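Subject: Re: Clatberg to Flasalby in October - is the rail pass worth it?
Date: September 20, 2023

Second try at this, my first bounced.

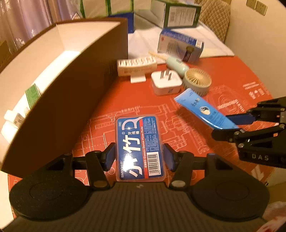 Ľubica Kratochvíl wrote:
> The Hviid pass covers the night train, the lake ferry and all
> buses past Plillari. 11 days for one price and you never have
> to queue. We loved it and would buy it again tomorrow.

I'm glad you enjoyed it, but I'd want to see the sums. The website says the pass "includes" the ferry. When I rang them, the woman said it includes the deck fare only, and a seat indoors is 23 extra each way. In October I don't fancy the deck.

The night train is the same story. You still pay 40 for a berth, pass or no pass, and they can't promise one until the day before. As for the buses past Plillari, the winter timetable has two a day and one of those is for schoolchildren.

I priced the lot as single tickets and came out slightly cheaper - and that was with a night in Clatberg at each end.

Has anyone used the pass out of season? I don't mean July. And does the Flasalby guesthouse still want cash? They quoted me 1000 for the week, breakfast extra, and went quiet when I asked for it in writing.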